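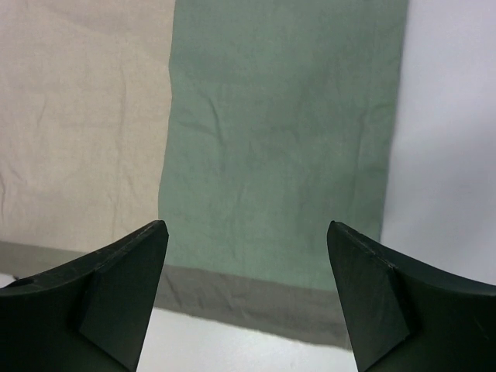
## Preparing household textiles for storage

These instructions apply to all bedding and table linen held at Omevar House and at the Zurar annexe. They replace the sheet issued in January.

1. Check the care label and wash each item on the setting given. Do not use fabric softener.
2. Dry the item fully. Thick seams should be felt by hand before the item leaves the drying room.
3. Fold along the length first, then across. Items made of joined panels should be folded beside a seam, never on it.
4. Place a sheet of acid-free tissue inside each fold. Large bedspreads need 2 sheets.
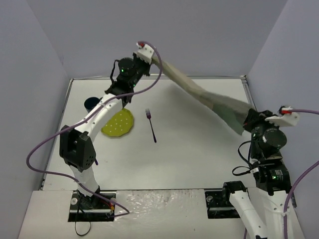

Otakar Urban has asked that tablecloths be rolled on a tube instead, as the creases in the longer ones no longer press out. This is permitted for any cloth over 206 cm in length. Tubes are kept in the Kováčik store and must be covered with tissue before use.

### Labelling and shelving

Write the item number on cotton tape in pencil and tie the tape loosely at one corner. Pins and adhesive labels must not be used. Enter the same number in the linen register, together with the shelf and the date of washing.

Heavy items go on the lowest shelf. No stack should hold more than nine folded pieces. 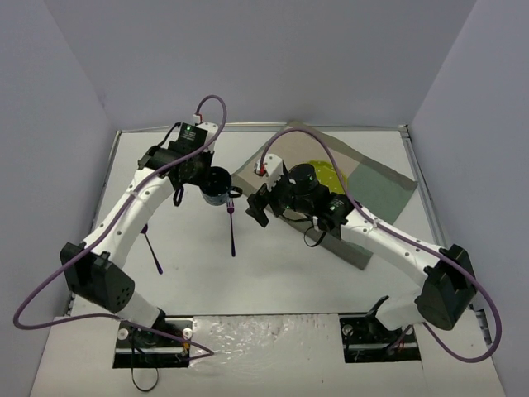

Rolled cloths are stored flat, in a single layer, on the long shelves at the annexe. Lavender bags may be placed on the shelf but should not touch the cloth.

Stored items are to be taken out and refolded along new lines once a year. Any mark or hole found at that time should be entered in the register, and the item set aside for repair.

Replacement tissue and tape may be ordered through the Jitero desk, extension 526.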